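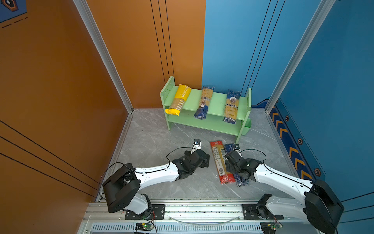

Two robot arms and a green two-tier shelf between orange and blue walls.

State Legislative Process
Handout 5: Fiscal notes
14 Oct 2025

1. What a fiscal note is

A fiscal note is a written estimate of what a bill would cost, or bring in, if it became law. In most states it is prepared by nonpartisan staff. It takes no position on the policy. A bill can carry several notes during a session, one for each version, and the note must match the version being voted on. Check the version number first when you read one.

Terms used in this handout:
General fund - money not tied to a set purpose.
Local impact - cost placed on cities, counties or school districts.
Indeterminate - the staff could not produce a number. It does not mean zero.

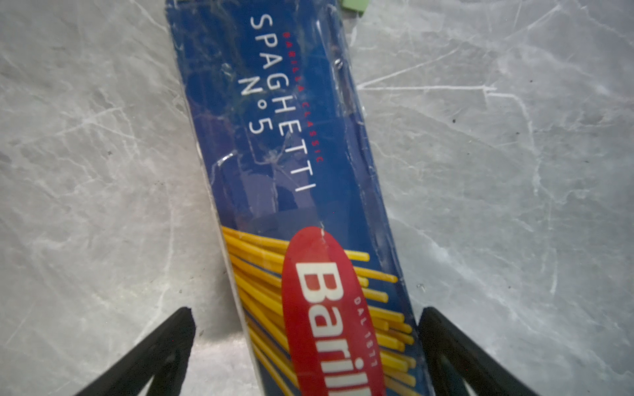

2. Reading the Fuvside packet

The course packet follows one bill on county road signs through the Fuvside assembly, a teaching model with 172 seats. The first note gives no state cost and lists the local impact as indeterminate. Flilach County then filed its own estimate. The second note used that estimate for one county but did not extend it to the other 16, so its total is a minimum.

Compare the assumptions page of each note before you compare totals. The first assumes signs are replaced as they wear out. The second assumes all are replaced by the end of August. Most of the gap comes from that change.
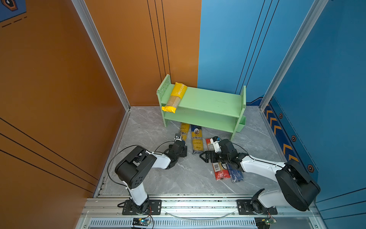

One student in an earlier section objected that a note with no total is useless to a member who has to vote the same day. The point is fair as far as it goes. Such a note still tells the member which agencies replied, which did not, and whether the cost falls on the state or on local budgets. A member may also ask for the vote to be put off until a revised note is filed, though chamber rules differ on whether the request must be granted.

Timing matters as much as content. An amendment adopted on the floor can leave the printed note out of date within minutes,

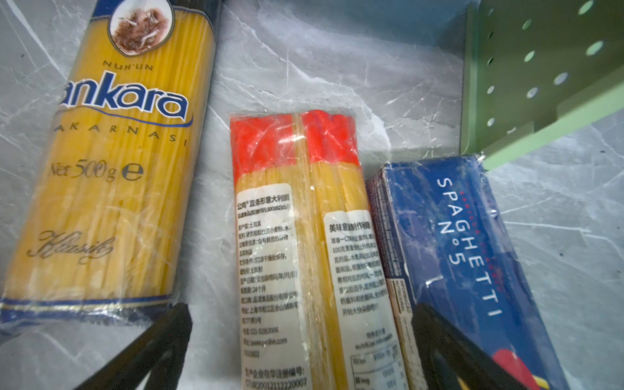 and the vote may go ahead on the old figures unless a rule prevents it. In the packet, the Prullidari amendment adds a grant program after the second note was printed. No third note was requested. The amended bill therefore passed with a note that left out its largest cost.

3. For next class

Read the Chowdhury reader, chapter 11. Bring both notes, with the assumptions marked - page references are enough.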